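House rules for pretend bedrooms

I promised a few of you I'd write up our scene rules properly, so I've made a pot of tea and I'm doing it now before I lose my nerve. It's 9th October, and I said I'd have this done while it was still summer. Sorry, Selma.

If you're new, I spend a silly amount of my free time on Drandandale, which is a simulated flat that a little group of us use for testing tidying-up robots. There's a kitchen, a hallway, a bathroom that I'm not proud of, and the bedroom. You load in whichever robot you like, give it a job, and see if it manages. That's the fun bit. The less fun bit is agreeing on what "manages" means, and that's where the rules come in.

We didn't have any to start with! We had a shared folder and a lot of goodwill. Then Krum Mladenović ran a big batch of trials over one long evening – 2290 of them, bless him – and came back with a lovely success rate for picking things up off the floor. Fatos ran the same job on his own machine and got something miserable. They went back and forth for days, very politely, and then a bit less politely. In the end we found they'd both been using a scene called "bedroom" and the two bedrooms weren't the same. Krum's had the thing to be picked up practically at the robot's feet. Fatos had moved it right over by the wall at some point and saved over the top.

So rule one, and I will go to my grave defending it: you never save over a scene. If you move so much as a pillow it gets a new number. I don't care how small the change is. Disk space is cheap and Fatos is still a bit sore.

Rule two is that every scene has a still saved alongside it, taken at the very start, before the robot has done a thing. Just the one, from the robot's own camera. You'd think the settings file would be enough, and for the computer it is, but people don't read settings files. People look at a picture and go "oh, hang on, it's on the other side of the bed".

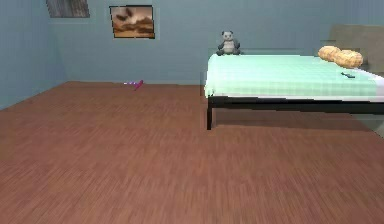 Rule three took the most arguing. It says you have to write down what the robot is supposed to leave alone, as well as what it's supposed to fetch. We used to only write the fetching part. "Pick up the item on the floor", off you go, tick or cross. And then Negin Zarei asked what happens if the robot picks up the item on the floor and also drags half the bedding off on its way past, and there was a long silence on the call. Under the old way of scoring, that was a tick. A full tick!

Now each job has a "leave" list. For the bedroom ours says the panda stays on the bed, the pillows stay on the bed, the cover stays where it is, and the framed picture stays on the wall. If any of those end up somewhere else, the trial is a fail, however nicely the robot did the rest. Kalliopi thought this was too harsh and wanted half marks. I can see her side of it (a slightly nudged pillow is hardly a disaster) so we settled on giving each thing on the list a bit of wiggle room, and you have to write down how much before you run anything. Before! If you choose it afterwards you'll choose whatever makes your robot look clever. I know this because I've done it.

Rule four is about names. Call things what a stranger would call them. We had a job that said "get the wand" and three of us had three different ideas about what the wand was. If it's small and pink and on the floor, say it's small and pink and on the floor. Same goes for the little dark thing on the bed by the pillows. I'd been calling it the remote for months and Selma had it down as a phone, and as far as the job goes it makes no odds, so it's "small dark object, on bed" in the list and we've all moved on with our lives.

Rule five, say how much open floor there is. This one's mine. A robot on wheels has an easy time of it in a room with a big bare floor, and there's nothing wrong with an easy room, we all need one to begin with. But you can't show somebody your results from a room like that and let them think it's an ordinary person's bedroom. Mine has got a laundry basket, two pairs of shoes and a guitar case between the door and the bed. So each scene is now marked open, normal or cluttered, and you have to quote the mark whenever you quote a score. The clutter ones are coming in December if Negin's laptop holds out.

Rule six is just "report all of them". If you ran 505 trials you report on 505 trials. You don't quietly lose the ones where the robot got stuck on a bed leg and spun round until the clock ran out. Those are the ones I want to hear about, to be fair, they're my favourites.

There were going to be more. Fatos wanted a rule about lighting, and he's probably right, as the cameras do get muddled when there's a dark patch under the furniture. Somebody else wanted one about which floor you're allowed. I've parked both of them for now, because six is already more than most people will read, and I'd like us to stick to these for a while first.

I've put the rules in a text file in the same folder as the scenes, called READ THIS KRUM. He says he's fine with that. If you're using our flat for something of your own you're very welcome to pinch them, or change them, as long as you give your version a new number.

Right, tea's gone cold and I've still got the bathroom to number.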